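February 2, 2019
Folding and sorting notes, bedroom set-up, Onlow

Started late. The morning went on clearing the wardrobe shelves and wiping them down, so the clothes didn't come out of the tubs until after lunch. Everything was tipped onto the bed and sorted from there. The bed is a good height for it and saves bending, but the spread is a plush one and things don't slide on it the way they do on the bench at Postgate. Sleeves drag. A t-shirt laid flat takes a second pull to get the back layer straight.

Order of work was the same as last time: tops first, then bottoms, then the odd bits. Tops were fine. Light cotton folds in thirds and stays folded. I used the Fasitz folding board for the first pile and then gave up on it, as the collared shirts come off it too wide for the shelf. By hand they go narrower. If anyone wants the board it's back behind the door.

The heavier knits are where the time goes. Fold them too tight and they spring open again, fold them loose and the stack leans. What I've settled on is to pick the piece up near the band, let the weight hang for a moment so the cloth drops straight, then lay it down and smooth from the ribbing outward. Pressing from the middle only pushes a lump toward the edge. 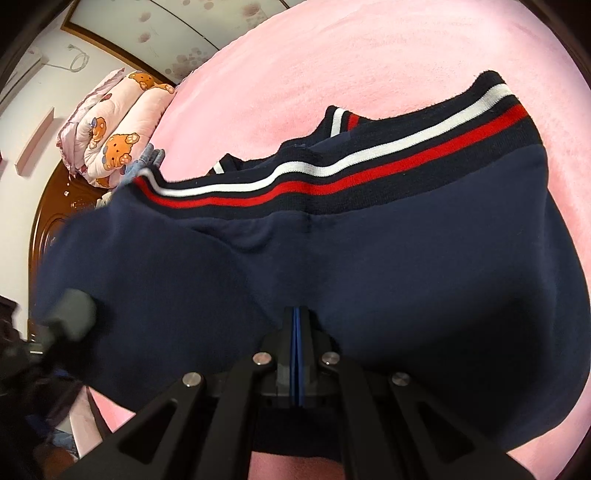 Ribbed bands need their own note. With a striped trim there is at least a line to go by: if the stripes run level, the piece is square, and if they bow, one side has been pulled. On plain ribbing you have to feel for it. I've been matching front edge to back edge first and only then dealing with the rest, and the folds come out flatter. Navy and black also look the same under the ceiling light, so I opened the curtains before doing the dark pile and wish I'd done it earlier. Two pieces had gone into the wrong stack.

Loose threads: Yang's list says to trim them before folding. I didn't. Anything with a frayed edge went to the mending bag, which is hanging on the inside of the wardrobe door. Please don't trim ribbing at the cut end, it runs. The one we trimmed in September has opened up a fair way along the seam.

Shelves as they stand now:
Top — spare blankets, not touched today
Second — knits and track pants, waistbands facing out
Third — t-shirts and collared shirts
Bottom — empty tubs, lids underneath

The second shelf is too full. It takes some 4 stacks if they're pushed right together, but then you can't get a hand between them and the next one over comes out with whatever you pull. I'd sooner run 3 and put the overflow in a tub — will try it next session.

Lint is a nuisance. The dark things pick up pink fluff from the spread and it doesn't brush off by hand. The roller did most of it, slowly. Next time put a flat cotton sheet over the bed before tipping anything out.

Still to do: pair the socks, find the other lid, put the sheet in the top tub so it gets used, and bring more refills for the roller.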